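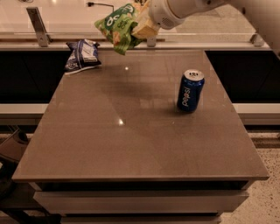 Arkoren Counter is a tabletop handling package sold by Tredden, a supplier of small automation kits for break rooms, hotel lobbies and unattended shops. It combines a single robot arm, a two-finger gripper with soft pads, a head-mounted camera and a subscription to the picking software that drives them. Tredden markets it as able to handle "anything you would find on a snack shelf." Outside support for that claim is thin, and most of what has been published about the product comes from Tredden or from its resellers.

Background

Arkoren began as a software project at Kiment, a maker of warehouse sorting equipment. Kiment dropped it when parcel customers showed little interest in a system tuned to light, soft goods, and the code and the name passed to Tredden. The early version ran on a fixed rail. Tredden replaced the rail with an arm and put the product on sale in September as a finished kit, though buyers of the first units were asked to sign a form describing them as pilot sites. The form has since been withdrawn. Tredden has not said how many of those sites renewed.

Design and operation

The arm is installed beside or behind a table of the customer's choosing. The camera looks down over the work surface, and the software picks out items, chooses a grasp point and closes the fingers. There is no suction cup, an unusual choice in this price range. Tredden argues that suction fails on crinkled film, and on that narrow point most integrators would agree.

Chip bags are the standard demonstration item, and they are a fair test up to a point. A sealed bag has no fixed shape. It folds where it is pinched, the printing that the camera relies on disappears into the creases, and the weight of the contents slides toward the lowest corner as soon as the bag leaves the table. A grasp near one edge will usually hold, but it leaves the bag hanging at an angle that is hard to predict, and the software then has to guess how much room it needs to clear whatever is standing nearby.

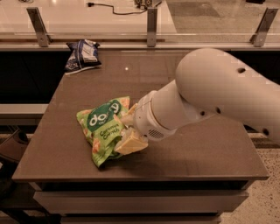

Pressing down on a bag is also a matter of force. Soft pads spread the load, and the product sheet says the fingers stop closing once they meet resistance. It gives no figure for crushed contents. Shops that sell chips by the bag might reasonably want one, as a bag that arrives intact and full of crumbs counts as a successful pick in every test Tredden has released.

Performance claims

Tredden's brochure reports 728 picks over a trial at one of its own sites, with a failure rate it calls "negligible." The brochure doesn't define failure. A footnote, missing from the web version, says that picks repeated after a first miss were counted once, as successes.

The only outside evaluation with published numbers was carried out by Weerakoon, a testing shop that buys equipment at list price. It ran 363 picks using bags, cans and boxed candy. Of these, 145 needed a second attempt or a person to step in. Bags lying flat did better than bags leaning on something, and cans were knocked over more often by the item being carried past them than by the gripper itself. Weerakoon noted that its tables were more crowded than Tredden recommends – the manual asks for clear space around every item – and that the results might improve on a tidy surface. It did not run that test.

Tredden replied that the unit had been running older software. Weerakoon said it had installed the version that shipped in the box.

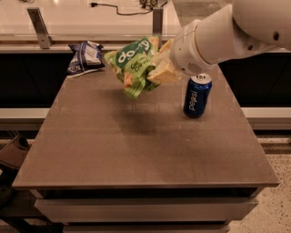 Clearance remains the weak point. The planner treats a held bag as a rigid block of fixed size, so a bag with a drooping corner takes up more space below the fingers than the software believes. Lifting higher solves this in most cases and costs time. An update adding a "soft item" setting does little more than raise the default lift height, according to its release notes.

Pricing and support

The hardware is sold outright and the software by the year. Without a current subscription the arm can be moved by hand controls but will not pick. Support is handled by phone and remote login, with a promised response within 4 hours during business days. Parts such as finger pads are available only from Tredden.

Reception

Trade coverage has been polite. Reviewers have praised the quick setup and the quiet arm, and several repeated the brochure's figures without comment. Buyers' remarks are more mixed, with complaints centered on new packaging designs: when a snack maker changes its bag, the item may have to be scanned in again, and scanning beyond a monthly allowance is billed separately.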